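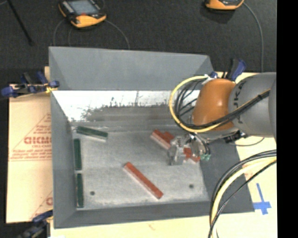
A robot arm above a tray of red and green blocks, the usual setting for pushing and grasping trials.

Twelve tries is a small number

By Cúc Phan
August 8, 2024

I keep reading that the Onix method "learns to push before it grasps." Maybe it does. The paper my friend Lợi Tô sent me in June rests that claim on 12 trials per layout, with 6 layouts, and the headline gain over the older method comes almost entirely from two of them.

Take those two away and the curves sit on top of each other. The authors don't hide this, but you have to go to the appendix to find it, and the press note from Solteck didn't go to the appendix.

My other complaint is the blocks. Solid colors, straight edges, a tray with sloped walls that keeps everything within reach. I understand why labs work this way – you need to start somewhere, and resetting a messy bin 50 times a day is miserable work. But a red bar on a pale floor is about as easy as a thing can be for a vision system to find. When the arm picks it up, how much of the credit belongs to the pushing?

I'd like to see the same policy run with the pushing switched off, on every layout, with the failures listed by type. The paper gives one success rate and leaves it there. A missed grasp and a bar jammed against the wall are different problems, and the method only claims to fix the second.

Lợi thinks I'm being hard on a first result. Fine. Then call it a first result and leave the word "solved" out of the abstract.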